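Crust, crumb and a white bench: a conversation with the Prurnason bread bench

25 November 2020

The bread bench at Prurnason occupies one side of a former cool room. It handles sliced loaves and not much else. The technician who runs it trained as a cereal chemist, spent several years in flour testing, and moved across when the bench was set up to look at how slices behave after the bag is opened. We spoke over two mornings. At the technician's request the interview is published without a name.

The first question concerned the choice of subject. Most laboratories working on bread measure the whole loaf: volume, height, moisture, colour of the top crust.

"The loaf is well covered," the technician said. "There are good methods and everyone uses much the same ones. The slice is less well covered. Once you cut it you have two large open faces and a thin rim of crust, and the water moves between them at different rates depending on where you are. The middle of the crumb and the two millimetres inside the crust are different materials by the next day."

The bench has recorded 2,829 slices to date. Of those, 1,315 came from a single style, a plain white sandwich loaf baked to a fixed recipe on site. The remainder are wholemeal, light rye and a fruit loaf that was dropped in February.

"Fruit loaf was a mistake on my part. The sultanas hold water and give it back slowly, so each slice has its own set of little reservoirs. You can correct for it if you know where they are. We didn't, so the data went in a drawer."

Slices are cut at a single thickness on a rotary slicer and rested flat. The technician was particular about the resting surface. Earlier work was done on a stainless bench, which drew heat from the underside and left a damp patch that confused the weighing. The present tabletop is a white laminated board supplied by Fastwood and wiped down between samples with a plain damp cloth, then dried.

"White is a nuisance for crumbs and good for everything else. You see every bit of crust that's come off. On the stainless I was losing a few tenths of a gram a slice and putting it down to evaporation. It was sitting on the bench the whole time, I just couldn't see it against the glare."

Colour is assessed by eye against a printed card and then by instrument. I asked why the first step had been kept.

"The instrument averages over a spot. Crust doesn't come in spots, it comes in bands, and the band changes along its length. On a tin loaf the colour goes deeper at the bottom corners on some tins and stays pale on others. Someone has to look at the slice and decide where the reading is taken. If you put the head down halfway across the line between crust and crumb, you get a number that describes neither."

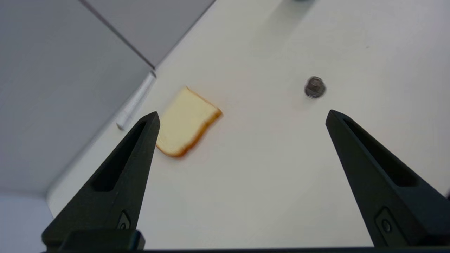

A slice of bread on the bench top. The crust is thickest along one side and deepens to orange-brown at the rounded end.

Uneven crust is recorded on a simple outline sheet called a Piras form, after the spreadsheet it replaced. The operator marks the thickest run, the thinnest run and any change of colour between them. A full sheet takes a couple of minutes.

"People want to skip the thin side because there's nothing there to measure. I'd sooner they skipped the thick one. A thin crust tells you where the slice is going to go leathery first, and that's what the customer complains about."

Storage trials are run in batches of 100 slices, half in Fluller bags and half in waxed paper. The paper has performed better on crust and worse on crumb, in line with expectations. The technician would not be drawn on which gave the better sandwich.

"That's a preference question and we don't have a panel. I keep mine in the freezer."

The next stage is a set of 186 light rye slices held at two humidities. Rye was left until last on account of its stickiness at the blade, and the slicer will need a different edge before cutting begins. The edge has been ordered.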